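Home | Programme | Speakers | Notes

Stacking and Storing Tableware: speaker notes
Elikem Darko, Wednesday session, room 3

Open with the shelf survey from Drullulthorpe. 191 place settings, one bowl and one plate each. State the shelf depth, 310 mm, and leave it on screen.

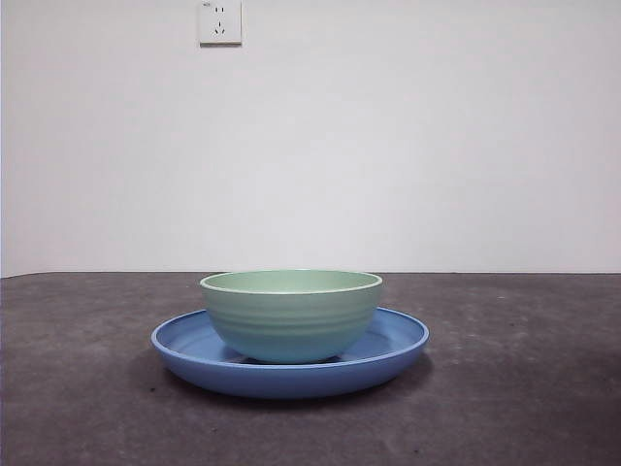

Nesting saves width first and height second. A bowl set on its plate takes no more shelf width than the plate alone. Note the green bowl on the blue plate: the plate extends past it on both sides, so the plate governs the spacing. Measure the plate — ignore the bowl.

Next, separate storage. Plates go in one pile, bowls in another.

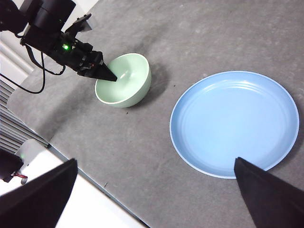 Photo: Mariama Dramani

Side by side, the two pieces need the sum of both diameters plus a hand gap. Give the Burkitz shelf as the worked case, 200 mm clear height.

Move on to surfaces. Matt tops hide scuffs until the light is low. Wipe before stacking, as grit marks the foot of a bowl.

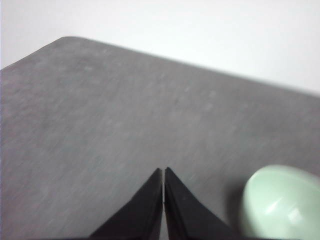 Should plates be stacked before they are fully dry?
Leave them in the rack until the foot ring is dry, then stack.

Last point is lifting. Take the bowl off first, then the plate. Pause for Kiran Chaudhary's question on rim chips. 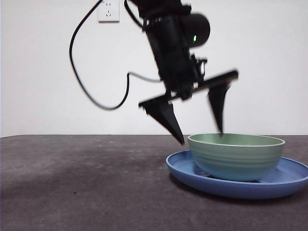
Green bowl, approach from above the rim.

Hand over to Obed Mensah for the cupboard layouts.

Contact: Comfort Agyeman, Wudodwood | © Wudodwood | Back to top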